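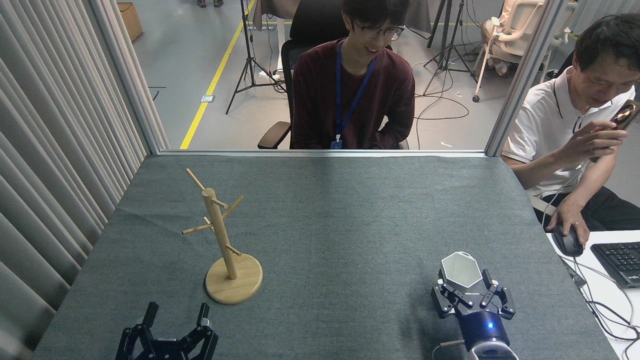
Anju Tomar asked whether the cups have to come off before the tree is moved to another shelf. They do. A loaded tree tips easily when it is lifted by the post, and the cups swing on the pegs and knock against each other. See step 9.

Section 4. Setting up and loading the mug tree

This section covers the Irnard mug tree with a round base, a center post and angled pegs. It applies to both the home version and the one sold to cafes through Sison. If your tree has a square base, use the sheet that came in the box.

Before you start

You will need a flat surface, a dry cloth and a small amount of wood glue if any peg is loose. Read the cautions first.

Caution: Do not load the tree until the post is fully seated in the base.
Caution: Do not hang anything heavier than 600 grams on one peg. This includes the weight of anything left inside the cup.
Caution: Keep the tree away from the edge of the counter where children can reach the lower pegs.

Assembly

1. Set the base on the table with the hole facing up. Wipe the hole to remove dust.

2. Stand the post in the hole and turn it clockwise until it stops. Hand tightening is enough. Do not use pliers, which will mark the wood.

3. Push each peg into its hole in the post, narrow end out. The pegs should point upward from the post. A peg that points straight out or droops is in backward or not all the way in.

4. Pull gently on each peg. If one turns or slides, take it out, put one drop of glue in the hole, and push the peg back in. Leave it for 18 hours before hanging a cup on it.

5. Press down on the top of the post with your palm. The base should sit flat. If it rocks, turn the tree a quarter turn and try again, as the counter may be the uneven part.

Note: Trees made before 2000 have a glued post. Skip steps 1 and 2 for these.

Loading

6. Start with the lowest pegs. Hold the cup by the body with the handle toward the post, and slide the handle over the peg until it rests against the post or stops on its own.

7. Hang the second cup on the opposite side. Keep going from side to side and work up the post.

8. Leave the top peg for the lightest cup.

Note: Cups without handles do not belong on the pegs. A straight or six-sided cup with no handle will stay on for a moment if it is pushed over the tip upside down, and then drop when the tree is bumped. Stand these on the shelf beside the base.

Note: Dry the handles before hanging. Water runs down the peg and collects where it meets the post, and over time the wood there turns dark. The stain can be sanded out but usually comes back.

Moving the tree

9. Take off all cups, beginning at the top and changing sides as you go. Lift the tree with one hand under the base and the other on the post. Do not carry it by a peg.

10. Set it down and repeat step 5 before loading it again.

Surfaces

Felt and other soft coverings are fine under the base as long as they are stretched flat. A wrinkle under one side will make the tree lean. On glass or polished stone, stick the three clear pads from the parts bag to the underside of the base. On a tablecloth that can slide, use a tray.

Cleaning

Wipe the post and pegs with a damp cloth and dry them right away. Do not soak the base or put any part in the dishwasher. Once or twice a year, rub in a little food-safe mineral oil, wait until it no longer feels tacky, and buff it with a dry cloth. Oil on the pegs makes them slippery for a day or so, so leave the cups off.

Replacement parts

Pegs are sold singly as part 73. Give the length when you order, measured from the tip to the shoulder. The post and base are sold together only. Orders go to the Binemberg office, attention Rodel Manalo, and should include the color of the wood, light or dark. New pegs will look paler than the old ones for the first few months.

Section revised 2025-04-27. Step 4 and the note on cups without handles are new.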